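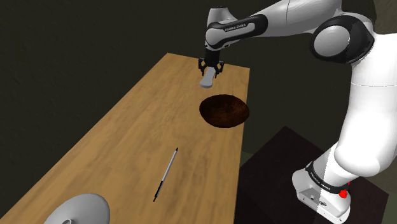

Teleoperação em simulação: a política aprende a hesitar como eu. Normal?

Perguntado em maio por Kieran Bellamy

Estou a gravar demonstrações por controlo remoto com um Franka simulado, mesa de madeira, uns quantos objetos em cima (tigela, marcador, uma tampa) e a tarefa do costume: agarrar um objeto e pousá-lo noutro sítio. Uso o Zenau para mandar os comandos a 15 Hz, com um comando de consola que já conheceu dias melhores.

Gravei 790 episódios. Treinei. O resultado é um braço que chega ao pé do objeto, para, pensa na vida, recua um bocadinho, volta a descer e só depois fecha a garra. Às vezes nem fecha. Fui rever as gravações e sou eu, tal e qual. Levei um mês a ensinar um robô a ter dúvidas.

Preciso de mais dados ou de outra pessoa aos comandos?

3 respostas

Clive Hulme – resposta aceite

Mais dados iguais dão-te a mesma indecisão, com mais convicção. Eu começava por limpar o que tens.

Corta os passos em que a ação é praticamente zero. Quando o braço está parado por cima do objeto, a observação de agora é quase igual à seguinte, e a política aprende que a resposta certa para aquela imagem é ficar quieta. Deixa só umas poucas amostras paradas à volta do fecho da garra, senão ela arranca antes de ter agarrado.

Depois vê a câmara. Se só tens a vista exterior e a garra trabalha na ponta mais afastada da mesa, estás a avaliar a profundidade a olho, e é daí que vem o sobe e desce. Acrescenta uma câmara no pulso, para ti e para a política. No meu caso as pausas caíram para menos de metade sem eu ter melhorado coisa nenhuma como operador.

Por fim, deita fora os episódios feios. Passei de 2000 para 800 e o modelo ficou melhor. Custa, eu sei, sobretudo os das duas da manhã.

Se usas previsão em blocos de ações, experimenta blocos mais compridos, que ajudam a atravessar as pausas que sobrarem.

furnival_pt

Compra um SpaceMouse. O comando de consola é para jogos.

Comentário de Kieran Bellamy: tenho um na gaveta. Com ele rodo o pulso sempre que quero descer.

Comentário de furnival_pt: então treina mais.

marta.r

Concordo com o Clive no filtro, mas cuidado com as correções. Falhar por pouco, recuar e voltar a tentar é útil, porque a política também vai falhar e convém que saiba sair dali. Eu marco esses episódios à parte e guardo uma fração. Os que vão fora são aqueles em que se fica a pairar sem razão.

Outra coisa: varia a posição inicial do braço. Nos meus partia sempre do mesmo sítio e a política decorou o caminho. Mudei a tigela de lugar e ela foi, muito segura de si, largar o objeto onde a tigela costumava estar.

Comentário de Kieran Bellamy: cortei os passos parados e pus a câmara no pulso. Já agarra à primeira na maior parte das vezes. Agora larga as coisas de demasiado alto, e também fui ver as gravações. Pois.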